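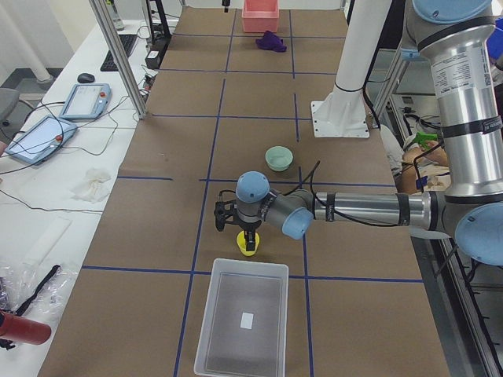
Gripper over the yellow cup, mint-green bowl close by.

Pravia Supporting Players

A dataset of film and stage credits for character actors of the studio years – the innkeepers, cab drivers and nosy aunts who turn up in everything! Version of 25th September.

What you get

2,000 credits for 131 performers, one row per role, in plain CSV. Columns are performer_id, title, year, role, billing and medium. Billing is the position in the opening titles, or 0 if the part went uncredited (a lot of the best ones did). Stage work sits in the same table, with medium set to "stage". The Esgate touring programs gave us 70 of those rows, and they are a joy to read through.
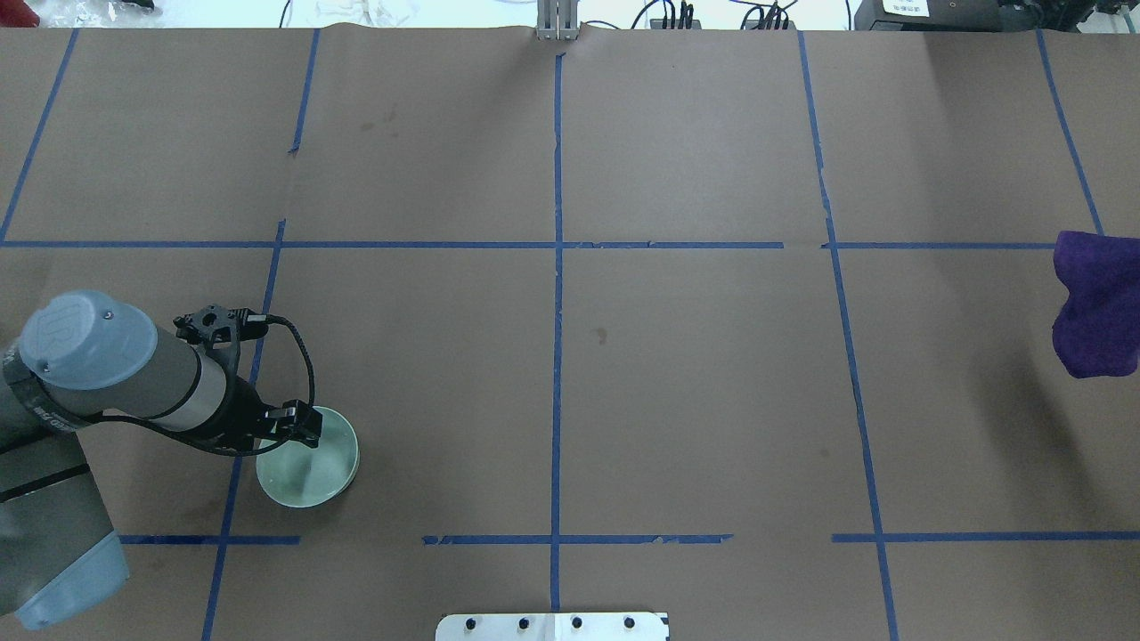

Tabletop with the blue tape grid.

Known gaps

Stage names are merged under one id, but 12 performers still have two. Years follow release, so a film shot in October and shown the next spring gets the later year. Silent shorts are thin.

Loading

Ninik reads the file directly. With Pearce, set the encoding to UTF-8 first or the accents in the touring rows will break. Corrections are very welcome – please add the title and year so we can find the row.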